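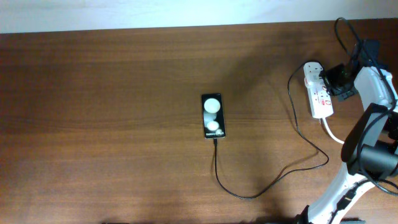
One reader wrote in after the March vote to say that three calls to the council office in Flurville had gone nowhere, and asked whether calling was worth the trouble at all. It is, if you call about one bill at a time and ask a question that can be answered yes or no.

## Finding out where your council member stands

Last updated 21 July 2021

1. **Get the bill number.** The partner benefits ordinance is Bill 108. Staff look things up by number, and "the equality bill" could mean any of three right now.
2. **Check the record first.** Go to the Velov vote tracker, type in your district and open the "Statements" tab. Look at the date next to each one. A statement made before the first hearing tells you more than one made after the final count.
3. **Call the district office.** The main line at Grerkeo Hall will only transfer you. Give your name and street, then ask, "Will the member vote yes on Bill 108 as written?"
4. **Write down the answer.** "Still reviewing" counts as an answer. Put the date and time beside it.
5. **Follow up in writing.** The web form cuts off at 500 characters, so keep it to one request.

## If you want to speak

Sign up before noon on the day of the hearing. Speakers get 90 seconds each – practice with a timer. Hearings on this bill are in the Lecomte Room, and the side entrance is the one that stays open in the evening.

Written comments go in the same file as spoken ones. The last hearing drew 834 of them, and they are all posted under the bill number.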